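Mon 15 February

Back on the sourdough crackers problem, or as everybody else in the building calls it, "why is the whole hall smelling of rye again." Batch 17 came out of the small oven before lunch and I think we're finally getting somewhere! The edges snapped clean and the middle only bent a little (last time it folded like a wet letter). I had the Lambrechts flour in this one, the coarse stuff, and let the starter go a full night on the shelf by the window instead of in the cupboard.

Things I changed, so I don't kid myself later: coarser flour, longer rest, and 2 passes through the roller where I used to do 3. That's too many changes at once, I know, I know. But I had one bag left from Hirnatura and I wasn't going to split it.

The salt is still wrong. The flakes slide off when you stack the crackers, and then there's a salty drift at the bottom of the tin and nothing on top. Brushing with water helped some -- brushing with oil made them taste like a gas station snack, which I kind of liked, but it isn't what we're after.

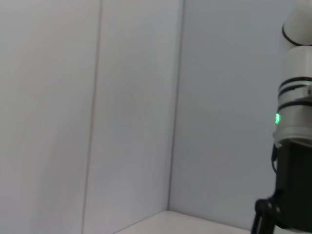
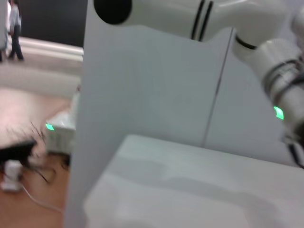
Volach wrote back on the shared page about the salt while I was still scraping trays: grind it finer and put it on before the last pass of the roller, so it gets pressed in, and leave the water out completely. Also, are you docking them before or after you cut? Before, for the record, but I've never tried it the other way, so that goes on the list.

Next up is the same dough with the old flour and nothing else touched. If it still snaps, it was the long rest doing the work. I'd also like to run one tray at the lower rack, where the Wustix thermometer reads steadier than it does up top.

Starter fed at four. Tin from batch 17 is by the kettle, please eat the broken ones first and leave me six whole ones for the keeping test!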